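Stistura: a README for the blog archive

Hello, and thanks for opening the file that most people skip. Stistura is a collection of posts saved from small personal blogs, the sort that had a blogroll down the side, a hit counter at the bottom and a comment box where the same six people argued about everything. I started it because I used to be one of those six people on several blogs, and when I went looking for my old arguments they had gone.

Last updated 12 July 2023. If your copy says something older, please fetch the new one before writing to me about missing comments, as most of them are in there now.

What you get

There are 144 blogs in the collection. Each one has its own folder, named after the blog and not after the person who wrote it (plenty of them only ever used a pen name, and I've left it that way). Inside each folder you'll find:

posts -- one plain text file per post, with the title on the first line and the date on the second
comments -- one file per post, matched by number, if the post had any
links.txt -- every address the blog linked to, dead or alive
about.txt -- the blog's own "about" page, if it had one
notes.txt -- my notes, which are a bit rambly, sorry

The biggest folder by a mile is Esedum, a local politics blog that ran for years and posted most mornings before work. The smallest is a cookery blog that managed 6 posts and then a seventh apologising for not posting (I've filed that one under comments by mistake and have decided I like it there).

Where it came from

Most of it was given to me by the writers. I wrote to everyone whose address I could find, explained what I was up to and asked whether they'd like to be in. A good number still had an export file sitting on an old computer, and those are lovely to work with! The rest I put together from pages saved by readers, which are patchier. You can tell which is which from the first line of notes.txt: it says either "export" or "saved pages".

Of the blogs in the collection, 72 came as exports. If you're doing anything that depends on having every post, stick to those.
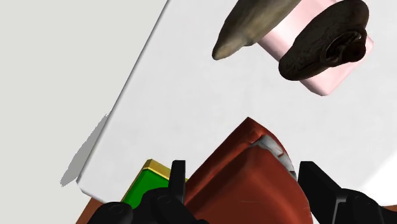
Simulated scene: two black gripper fingers, a red-brown object and a white board

How I tidied things up

I've kept my hands off the writing. Spelling mistakes, shouting in capitals, jokes that have gone sour, it's all as it was posted. What I did take out:

Adverts and sidebar widgets, which came through as gibberish anyway.
Spam comments. I did this by eye, late in the evening, so a few real people with very enthusiastic opinions about watches may have been lost.
Email addresses and phone numbers, in posts and comments both. They're replaced with the word REMOVED in square brackets.

Dates were the biggest headache. Some platforms wrote the day first, some the month first, and one blog changed its mind halfway through a March and changed back again. I've put them all into day, month, year. Where I couldn't be sure I've left the original next to my guess, with a question mark.

Curov

Curov is the little script that does the searching. It lives in the tools folder and you run it from a command line by typing its name and then the word you're after. It'll give you the blog, the post number and the line. It doesn't do clever things with plurals, so search for "comment" and "comments" separately, or just search for "commen" like I do. It's slow on older machines -- go and put the kettle on.

Things that are wrong with it

Saved-page blogs often lose the end of long comment threads, as the second page of comments was rarely saved. Replies to replies have been flattened, so you sometimes have to work out who is cross with whom. Pictures in the posts aren't included at all. There are 31 posts in the Esedum folder whose accented letters have turned into little boxes, and I haven't had the patience to fix them by hand (if you have, I'd be thrilled).

It's also a very lopsided collection. These are blogs by people I knew, or people they linked to, so there's a lot about councils, newspapers, bus timetables and one another. Please don't use it to say what "bloggers" in general thought about anything. It'll tell you what my corner of them thought, loudly.

Using it

You're welcome to read it, quote from it and study it. If you quote a post, name the blog and give the date. Please don't repost whole blogs somewhere else, and please don't go digging for the real names behind the pen names. Some of these writers had jobs where blogging would've caused bother, and a few still do.

If you wrote one of these blogs and want it out, send a note to the club and it'll be gone from the next version. You needn't give a reason. If you want it back in later, that's fine too -- it has happened twice.

Still to do

Fix the boxes in Esedum.
Put in a proper list of which blogs linked to which (I've got half of it on paper).
Teach Curov to search comments only.
Rewrite notes.txt for the first few folders, which I did before I'd settled on a way of doing them.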